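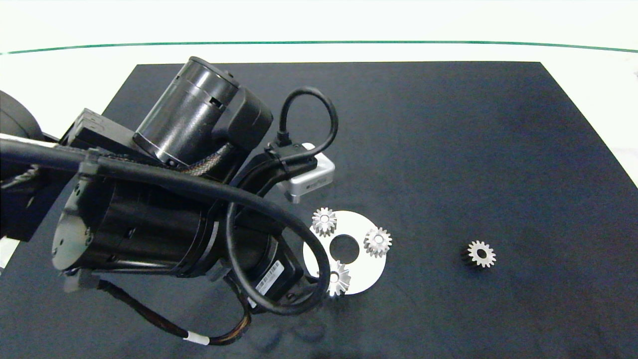

Skakham Bench Talk > Tools and Work Surfaces > Dark mats for small gears: worth it or not?

gearloose_pat
Posts: 203
Jan 9, 2020

I keep reading that a dark mat is the answer to losing small gears on a white table. I put a big one down, it covers most of the top, and I'm not sold. Light parts do show up better, sure. So does every speck of dust. I spent a good minute last night poking at something I took for a broken tooth and it was lint.

The package says Branerero Precision Work Surface. I'd like to know what is precise about it. It's a mat. It lies there.

Does anyone have a real reason to keep using one, or is this just what people put down so the bench looks serious?

tinsnip
Posts: 3541

Depends on what you work on. For brass and white plastic, dark wins easily. For black plastic gears you've made your life worse. I have one of each color and swap them.

The dust complaint is fair but a lint roller fixes that. Do it before you open anything up, because a sticky roller near loose parts is how I lost a pinion once.

gearloose_pat

So the fix for the thing I bought is to buy two of the thing, plus a roller. You see where my doubts come from.

northporch

I'm with Pat. I used a plain white table for years and never lost more than I lose now. What matters is an edge. A gear that rolls will roll off a black mat the same as off a white table. Get a shallow tray with a lip and stop spending money.

tinsnip

Trays are fine until you want to press something flat or spin a disc to see if it wobbles. The lip gets in the way of your hands. And a gear dropped into a hard tray bounces.

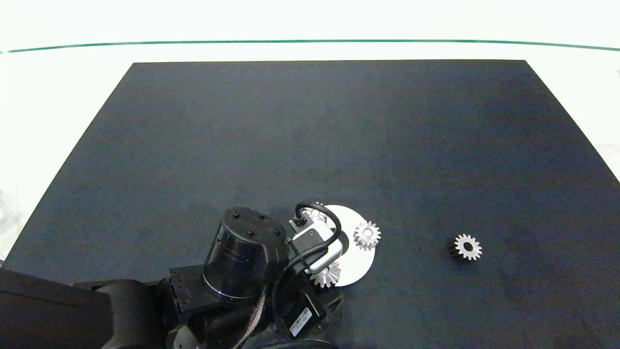
If you do want to check a disc for wobble, lay it on the mat and push down on one side with a fingertip. If the other side lifts, it's either bent or sitting on a crumb. Turn it a quarter and try again. If the high spot moves with the disc, it's the disc. If it stays put, it's your table or your mat.

northporch

You are checking flatness on fabric. Come on. Use a piece of glass.

tinsnip

Glass is better for that, I'll give you that one. I said wobble, though, and a quick look is all I want before I bother getting the glass out.

mudlark_five

The mat I had was a Pandard and it curled at the corners the whole time I owned it. Gears walked downhill to the middle, which was handy, but I don't think they meant it that way. Mine also smelled until February. Is the Branerero any better?

gearloose_pat

No curl so far, no smell. I'll be fair to it there. The listing also said "anti-roll texture" and I don't believe a word of it. I stood a gear on its rim and it went off like it had somewhere to be. Lying flat they stay put, but they'd do that on a dinner plate.

northporch

Did you count on the white table first and then on the mat? I mean time yourself finding the same part on both. Otherwise we're all just going on feel.

gearloose_pat

Not timed, no. I did try it with my eyes closed first and the part dropped blind, same small spur gear both ways.

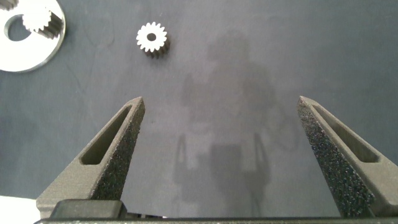
A light gear on the dark surface I got right away. What took longer was telling which face was up, and the mat does nothing for that. On the bare table I had to move my head until the teeth threw a bit of shadow. So fine, the color helps. I still say any dark cloth would do the same for free.

mudlark_five

Cloth snags on teeth. I used an old T-shirt and picked threads out of a gear train all evening.

northporch

Then use construction paper. No threads, and you can write on it with a white pencil to mark which gear came from where. When it gets greasy you throw it out.

tinsnip

Paper slides. But the writing idea is good and I'm stealing it. I've been using an Amoah parts card for that, and it's overpriced for what is a piece of card with boxes on it.

gearloose_pat

"Overpriced card with boxes" is the most honest review on this board.

I'll keep the mat down since I already paid for it. I'm going to put a sheet of dark paper on half of it and see which half I end up using. If it's the paper I'm selling the mat, and tinsnip can have first refusal.

tinsnip

I have two already.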